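Pre-run safety checklist, laundry robot build
Shared workshop, bay 8
Checked February 27, 2019

Third time through this list and I'm still adding to it, so bear with my comments!

1. Emergency stop — OK. Pressed it with both arms moving and they went limp right away. I moved the button to the bench side so I can hit it without leaning over anything.

2. Battery and charger — OK. Pack is a Gorkex, reads 79 percent. Charger stays unplugged during runs (yes, I forgot last time).

3. Wrist screws, left and right — FIXED. Two on the right wrist had backed out a little. Thread locker on both now, and a paint dot on each head so I can spot it if they turn again.

4. Wrist wiring — WATCH. No bare copper, but I'd like more slack at full bend. New sleeving is on order from Skanbridge.

5. Gripper force — OK. Squeezed the kitchen scale with each one and stayed under the limit I set. Hurts less than a clothespin, I tried it on my thumb.

6. Arm speed — OK. Capped in the Stistalska controller and locked. Please don't raise it for a demo, come ask me first!

7. Cables on the floor — WATCH. The white ones along the wall are fine as long as the base stays out in the middle. I want clips on them before we let it drive up close to the baseboard.

8. Washer — OK. Drum checked by hand before the run, door swings freely. Water shut off at the valve, and it stays off until we get through some 3667 dry cycles in the log (kidding, but it'll be a while).

9. Basket — OK. Light load only. Handles are clear of both grippers at the start position.

10. People — OK. Stay 3 feet back once the arms are live, no exceptions, and hair tied up.

Still open: items 4 and 7. Recheck both before anyone runs the door routine.

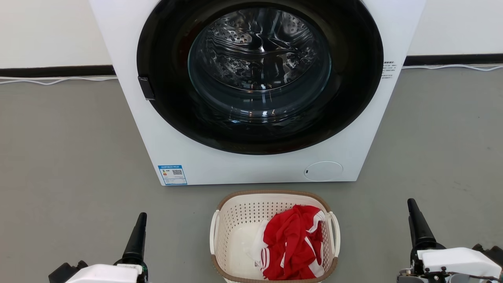 Items 7, 8 and 9: cables by the wall, washer, basket between the grippers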